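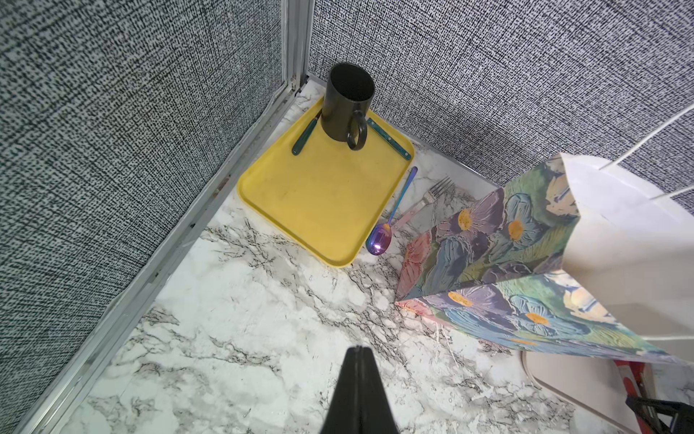

Speckled panels, silver corner post, yellow tray.

Gudby Two-Wall Desk Booth: a lot of promises for two walls

Posted Dec 27, 2024

I have a low opinion of products that promise to help you focus. They tend to be ordinary objects with the price doubled and a picture of a calm person on the box. So when Duván Montoya, who I share an office with, proposed that we spend real money on a Gudby booth kit to put a corner around one end of the long counter, I said no twice and then lost the argument on the third try, mostly by being on the phone too loudly while he was trying to make it.

The kit is two fabric-covered panels, an upright post that joins them, lengths of metal trim, a bag of screws and a pair of feet. You supply the surface. Gudby sells a matching top, but we already had a counter and I wasn't going to pay for another one. The kit cost us $177 on sale, plus shipping that was quoted at one figure on the product page and a higher one at checkout. I emailed about that and got back a cheerful message telling me how to track my order.

What Gudby claims

The product page says the booth will "bring the quiet back to open spaces." Farther down it says "absorbs distracting sound," and farther down than that, in smaller type, "performance varies by room." That last one is the only sentence I believe without reservation.

There is no test result anywhere. I looked through the page, the leaflet and the support section. Other companies at least publish a rating you can argue with. Gudby gives you a drawing of wavy lines hitting a panel and becoming smaller wavy lines.

What it does

It takes the edge off. If someone is talking on the far side of the panel and you are sitting well into the corner, the sharper parts of their voice are duller than they were. You can still follow every word if you care to. I could hear Duván order lunch, change his mind about lunch, and read his card number aloud to a stranger. Move your chair back a foot and whatever small benefit there was goes away, because sound comes over the top and in through the two sides that have no wall.

I tried it with the heater on and off, with the door open and shut, and with a radio playing talk at a volume I'd call annoying. I don't own a meter and I'm not going to pretend my ears are one. My honest guess is that half of what I noticed came from no longer seeing the person who was talking.

That half is worth something, I'll admit. Not catching someone's eye every time you look up is pleasant. People interrupt less when they have to lean around something to do it. But a bookcase does that, and so does a coat rack with enough coats on it, and neither one comes with a leaflet about my wellbeing.

Where it does better is your own voice. On calls, people told me I sounded less like I was in a stairwell. Abelardo Ñahui, who runs the framing shop downstairs and calls me most days about deliveries, asked if I'd bought a new phone. I had not. I count that as the best result in this review, and I notice it's one the product page never mentions.

Putting it together

The leaflet says 15 minutes. It took the two of us most of an afternoon, and some of that was our fault. The drawings show the post from one side only, so it is perfectly possible to put it in upside down and not find out until the trim won't seat. We found out when the trim wouldn't seat.

The screws are soft. One of ours rounded off before it was home and had to come out with pliers. I replaced the lot with better ones from the hardware store for a few dollars and would do that from the start next time. Use a hand screwdriver. The holes in the post are threaded already, but not deeply, and a power driver would chew them up in a second.

The trim is the fussiest part and also the best looking part once it's on. It hides the bottom of the panels where they meet the counter, and any unevenness in your counter gets passed along to it. Ours needed a folded strip of cardboard under one end before it would stop ticking every time someone set a mug down. Gudby includes no shims. A booth that costs this much could come with shims.

The fabric

Speckled gray and white with a dense dotted texture in black. I thought it was ugly in the store photos and I've come around to finding it inoffensive, which may be as far as I go. A busy pattern hides things, and I suspect that's why it was chosen. I've had coffee near it and a leaking pen near it and couldn't tell you where either one landed.

It does hold lint. A vacuum with a brush gets most of that off. The care instructions tell you to "refresh with a damp cloth," and I did, and it left a tide line that took an evening to fade. Stick to the vacuum.

Pins go in easily enough and hold a sheet of paper. Don't hang a calendar on one. The leaflet shows a shelf clipped to the top edge of a panel, with a plant on it. The shelf is sold separately and I would not trust it with a plant.

Is it sturdy?

Sturdy enough if you leave it alone. The corner is stiff where the post ties things together. The free ends are another matter. Lean on one and it gives, and it takes its time coming back. If you have kids in the building, or a coworker who likes to drape himself over things while he talks, put a weight on the feet or fasten them down. Gudby says fastening is optional. I'd call it required.

The booth I almost bought

Lotuvach makes a three-wall version that costs a good deal more and comes with a top. I sat in one at a showroom and it was quieter, as you'd expect with another wall. It was also dim and a bit like voting. If phone calls are your whole job, go and sit in that one before you order this one.

Ramalho sells loose panels with no post and no trim, and the price is far lower. You'd need to work out how to stand them up. For anyone with a saw and some patience, I suspect that's where the sensible money is, though I haven't built one and won't claim it would look as tidy.

Customer service

I asked Gudby three questions: how the panels were tested, whether shims could be added to the order, and why the shipping had changed. The reply on testing thanked me for my passion. The reply on shims sent me to a page that didn't exist. Shipping got refunded, in full, with no comment at all, and I'm still a little suspicious about it.

Should you buy it?

If you want quiet, no. Buy decent headphones and keep the change. If you want a corner that looks finished, cuts down on people waving at you and makes you easier to hear on the phone, it will do that, and the sale price is tolerable. At full price I'd walk away.

Duván gives it four stars and uses it every morning before I get in. I give it two and a half, with the half going to the trim.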